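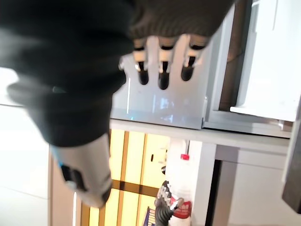

Ticket 2905
Subject: Bottom fridge drawer won't stay shut, and related kitchen complaints
Location: Shared kitchen, Nileck building
Opened by: Consolacion Padilla
Assigned to: Crisanto Malabanan
Priority: Low (changed from Urgent by assignee)

Padilla, 8:40 a.m.
The bottom drawer of the refrigerator creeps open by itself. You push it in, you walk to the sink, you turn back and it has come out a finger's width to see what you're doing. The fridge then beeps until someone kicks it. I have a bruise on one shin and no remaining affection for the appliance. Please send somebody.

Malabanan, 9:15 a.m.
Is anything caught behind the bin? Please empty the drawer and check before I bring tools.

Padilla, 9:50 a.m.
Emptied. Found up to 40 soy sauce packets, a lemon of great age, and a lid that fits no container in this kitchen. Nothing behind the bin that I could reach. Still creeps.

Malabanan, 11:05 a.m.
Came by. Pulled the drawer all the way out and pushed it back in several times. It closes flush if you push in the middle and drifts if you push on one corner. Everyone pushes on one corner, as that is the side you stand on when you come around from the counter.
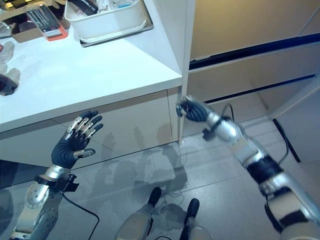
That corner of the counter is also where everybody parks whatever they took out of the fridge, so they close the drawer one-handed and sideways on their way back to it. I can't fix that with a screwdriver. I did check the front feet of the fridge and it leans forward a little. Will bring a level after lunch.

Padilla, 11:20 a.m.
So the diagnosis is that we are pushing it wrong.

Malabanan, 11:32 a.m.
The diagnosis is that the fridge leans and you are pushing it wrong.

Malabanan, 2:10 p.m.
Work done:
1. Raised both front feet until the level showed a slight tilt toward the back. The doors swing shut better now too, which was not on the ticket and is free of charge.
2. Wiped down both rails. There was a substance. I'm calling it jam.
3. Lifted the bin out, washed it, and set it back in. One side had been sitting proud of its seat.
4. Loaded the drawer with 5 bottles of Clultell seltzer and opened and closed it from the middle, then from the corner. It stayed shut both ways.
5. Took the seltzer back out and left the drawer to whoever wants it. Please go easy on it until tomorrow. A single bottle is fine. 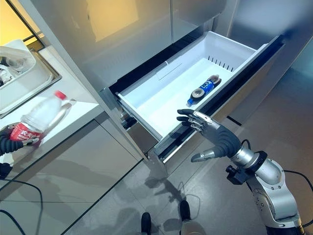
Follow-up

Padilla, 4:25 p.m.
Holding so far. I pushed it from the corner out of spite and it behaved. While you have the ticket open, can anything be done about the dish rack? It lives in the sink, so nobody can wash a pan without evicting it first.

Malabanan, 4:41 p.m.
You could put the rack on the counter.

Padilla, 4:44 p.m.
The counter is spoken for. See your own notes about the counter.

Malabanan, 4:58 p.m.
Fostosska sells an over-the-sink rack. I'm not allowed to buy racks on a repair ticket. Ask Sarmiento in purchasing and attach a measurement of the sink, inside edge to inside edge – last time I was sent a drawing on a napkin.

Status: Drawer resolved. Rack moved to its own ticket. Leaving this one open until the February check.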